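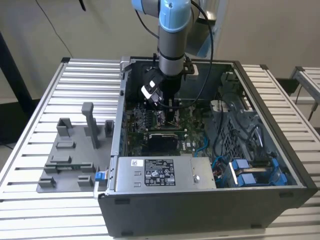 Page last changed: August 2022

Call for participants: small firms that get paid, or pay, in somebody else's currency

Brindico is looking for 200 small firms to keep an invoice diary for six months. If your firm sells abroad, buys abroad, or does a bit of both, and you have fewer than 50 people on the payroll, we would like to hear from you.

Why we are asking

Every few months there is a new announcement about how the world is going to settle its trade. One country's currency is on the way up, another's is finished, a new payment arrangement will cut out the middle step. The charts that come with these announcements are handsome. Most are built on customs totals, bank messages and a good deal of guessing, and very few of them start with the person who types the currency code into the invoice.

We have our doubts. Our own first round, which closed in April, had 252 firms in it, and a large share of them told us they had never chosen an invoicing currency at all. It was in the template when they took over the business, or the first big customer wanted it that way and the rest followed. That may be a fluke of who signed up. It may be what you get when you ask firms in one river valley and then write as if you had asked everybody. We want a second round partly to find out whether the first one was any good.

We are not promising that the results will be useful to you. Some surveys of this kind tell participants that they will gain "insights into their own trade flows." You probably know your own trade flows. What you will get is a payment, a copy of the report and the raw tables.

What you would do

You would fill in one short diary page every two weeks, from the start of the round to the end. The page asks for:

the number of foreign invoices you sent and received
the currency on each one
who picked that currency (you, the other side, or a bank or agent)
how many days went by before the money arrived or left
what you paid in conversion and transfer fees, if you can find it out

The last item is the hard one. In the first round plenty of people left it blank, and we would sooner have a blank than a number made up at the kitchen table. There is a box marked "can't tell." Please use it.

At the end we ask for one written answer, 700 words at most, about a payment that went wrong or took longer than it should have. You can skip this and still be paid.

The diary is kept in Kozan, our own web form. It is plain and a little slow. It works in any browser made in the last ten years, and on a phone if you turn the phone sideways. If you would prefer paper we will mail you a pad with return envelopes. Paper diaries were filled in more completely than the web ones last time, so don't feel you are being a nuisance by asking.

Who can take part

Firms of any legal form, including sole traders, with at least one foreign invoice in a normal month. You have to be based in Lelteddale or in the Hillau district. We know that is a narrow patch, and the report will say so on its first page.

We are short of importers. The first round leaned heavily toward exporters, who seem to like talking about exporting. If you bring in parts, cloth, seed, paper, tools or anything else and have never thought of yourself as being in "international trade," you are the kind of firm we missed.

We can't take banks, currency brokers, freight agents or anyone who sells payment services. We also can't take firms that do all their foreign business through one online marketplace — the marketplace sets the currency and there is nothing for you to record.

What it pays

$50 for each completed month, paid at the end of that month by bank transfer or check. A month counts as completed when both diary pages are in, blanks and all. There is no bonus for finishing all six. We considered one and decided it would mostly pay people to invent entries in month five.

Who pays for it

You should ask this of anyone who wants your figures. This round is paid for out of Brindico's subscription income, from people who buy our quarterly bulletin. No bank, ministry or payment company has put money in, and none will see the tables before you do. Subscribers do like a clear story, and we have felt that pull when writing up. For that reason the questions and the list of tables are fixed before the round opens, and both are posted at the Lelteddale office for anyone to read.

What happens to your answers

We don't need your customers' names, and we would like you not to send them. Countries are enough. Your firm's name is held apart from the diary and is removed when the last payment has gone out. Tables with fewer than five firms in a cell are not published. In an area this size a sharp reader might still guess who the only exporter of a certain product is, so if you are in that position, tell us when you apply and we will put you in a broader group.

You can leave whenever you like. You keep what you have been paid, and you decide whether we keep what you wrote.

What we won't do

We won't forecast exchange rates for you. We won't tell you which currency to bill in. We won't pass your details to a trade mission, however kindly it asks.

How to apply

Write to the Brindico office in Lelteddale or leave a note at the Hillau desk, which is open in the mornings. Say what you buy or sell, how many foreign invoices you handle in a normal month, which currencies they are in, and whether you want the web form or paper. A few lines will do. Please don't attach a company brochure.

We reply to everyone. If more firms apply than we have places for, importers come first and the remaining places are drawn by lot. Firms from the first round may apply again but will go to the back of the line.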